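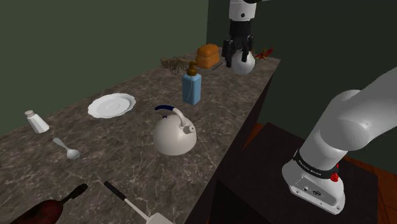 Good practice for simulated kitchen trials begins with the written scene record. At Flotedano the rule has applied since March: no run is accepted unless the record lists the objects on the counter, the arm and the gripper used. A layout with a kettle, a salt shaker, a skillet and a spatula, spread along the stone with open space between them, is recorded item by item. Where the gripper is down on an object, as on the white one at the far end, the record names that object.

(Pause. Refer to handout, section 2.)

The second rule concerns review. Of the 2,871 runs submitted under the Skoltwood project, 1,976 passed the first check. Most of the others were returned for incomplete records - missing object names, in the main.
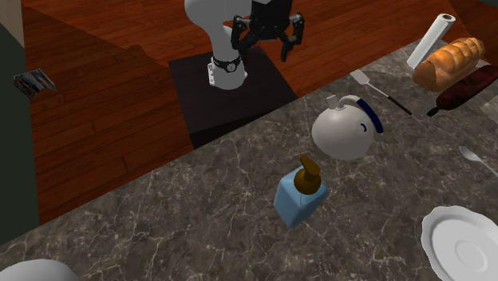 Returned runs are corrected by the team that submitted them and go to a different reviewer. Iraís Cortés maintains the list of reviewers, and changes to it must be requested in writing.

Third, naming. Each object keeps one name across all views of a layout. Nigatu and Faltimach have agreed to use the same word list, which has 18 entries for tableware.

(If time is short, omit the word list and go to the review form.)

Questions on the draft should be sent to Berenice Zepeda. Comments close on 15 October 2018.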